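Storage of Sewing Supplies in a Shared Workroom
Roscoe Mercado and Saoirse Sheehan
Advisor: Nathalie Dewulf

2. Method

Small supplies were sorted at a chair covered with a printed cloth. The cloth kept thread spools from rolling – a bare seat did not. Each item was picked up singly and assigned to one of 4 trays.

The "Baby Bear" print was kept for all 30 trials. Cream thread was harder to find against its white ground than dark items were.

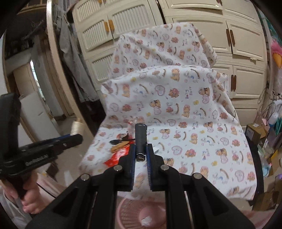 3. Results

Sorting by shape gave 2 misplaced items; sorting by color gave more. Pale spools accounted for most errors. A plain, darker cloth is recommended for the next round in October.

3 shares | 0 comments
Contact | Back to top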